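Bench pages: workstation refurbishing at Atarska

We use cookies to remember your settings and to count visits. By continuing to browse you accept this. Accept | Manage preferences

Gallery added 08/04/2025

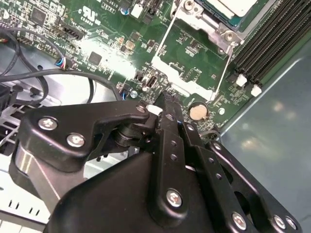

The workstations came to us from an office clearance at Soliman, and most of them had spent years under desks. Yakubu Akande took them in, wrote a number on each side panel and put them on the shelves by the door. There were 13 altogether. Some only needed cleaning and a new drive. Others wouldn't start, and those went to the long bench, where Sandrine Vasseur and Lahcen Slaoui have been working through them since August.

This page is for people who have asked what the work involves, and for anyone thinking of joining a session. We keep the boards in their cases wherever we can. Taking one out means undoing every cable, and the front panel leads on these machines are short and awkward to get back on.

The board on this page has four long black memory slots next to the processor socket, with white latches at their lower ends. The coin-cell battery sits in a round holder of its own, below the area outlined in white.

Notes from the bench

Coin cells: we change them all. A machine that forgets the date each time it is unplugged will come back to us. Old cells go in the tub marked for recycling, not in the bin.

Memory: press each module down until the latch closes. Lahcen has had five machines so far that were put down as dead and only needed the memory taken out and seated again.

Processor: leave it in place unless the old paste has to be cleaned off. Wipe the top with a lint-free cloth and keep fingers away from the socket.

Screws: use the trays. Case screws and drive screws look alike and don't fit the same holes.

Testing: each machine runs for 90 minutes with the side panel on before Yakubu signs the sheet. Three failed the first time and are back on the shelf with a note.

Finished machines go to the reading room at Villville, where Asmaa Abdel Hamid sets up the accounts. The next batch is expected from Trukton. We are short of power leads and small drives, so please bring any you can spare to the side entrance during opening hours.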